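Color and Lighting Balance in a Small Rented Living Room
Student project report, Interior Basics course
Vsevolod Pasichnyk

1. The purpose of the project

The task of our course was to take one real room and to improve it with a small budget, without painting the walls and without making holes. I selected the living room of the apartment on Jollow Street where I live with two other students. The room is also our dining room, so it must serve for study, for food and sometimes for guests. I wanted to check how much the look of a room depends on the placement of lamps and textiles, if the big furniture stays the same.

2. The room before the changes

The floor area is 25 square meters. There is one window on the north side, and the light from it is rather blue during the day. In the evening we used only the ceiling lamp, which gave a hard light in the middle and left the corners dark. The sofa is dark gray and belongs to the landlord. All the colored things (two red cushions, an orange rug, a yellow vase) stood on the side near the door, so this side looked heavy and the window side looked unfinished.

My roommates filled in a short form about the room. Both of them wrote that it was "cold", and one wrote that she preferred to read in the kitchen.

3. Method

I drew the plan of the room on squared paper and marked each colored object with a pencil of the same color. Then I marked the light sources. From this drawing it was easy to see that warm colors were all together and that there was no lamp lower than the ceiling.

I prepared two plans. In Plan A the colors were grouped: green and beige textiles near the dining table, red and orange near the sofa. In Plan B the same colors were spread over the whole room in small amounts. We lived with each plan for two weeks. I also measured the brightness at the table and at the sofa with a light meter from the college, always at eight in the evening.

4. Materials and cost

The limit given by the teacher was 100 dollars for each student. I bought two floor lamps of the Rennie model, a small table lamp from Hudari and a set of cushion covers at the Merby shop, where there was a sale. The tablecloth and the curtains we had already. I did not count the work hours, but the sewing of one curtain took much longer than I planned - the fabric was slippery and I had to open the seam again.

5. Results

Plan A was accepted better. Both roommates said that the room now had two parts, one for eating and one for resting, and that this was comfortable. Plan B looked lively on the first day, but after some days we found it restless. The small red objects on the window side attracted the eye too much, especially against the white curtain.

The lamps made a bigger difference than the textiles. When the two floor lamps stood next to each other, the corner was bright but the table was still dark. I moved one of them to the opposite corner and put the small lamp on the shelf between them. After this the corners did not disappear in the evening, and we almost stopped using the ceiling lamp.

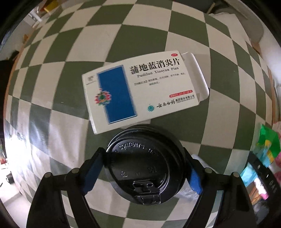 Figure 1. The checkered tablecloth in olive green and pale beige.

The tablecloth was important for Plan A, as I took the green for the cushion covers from it. The first covers I bought were a brighter green and I had to exchange them. In the shop the two greens seemed the same to me, but at home under the warm lamp the difference was clear. For the next project I will carry a piece of the fabric with me.

6. Problems and further work

The period of the test was short, and three people is a small group for opinions. The measurements were made only in winter. I would like to repeat them in July, when the evening light is still strong at eight and the lamps have less influence. I also did not test the rug in other places, because the sofa stands on it and is very heavy.

We have kept Plan A, with one change: the yellow vase now stands on the window sill.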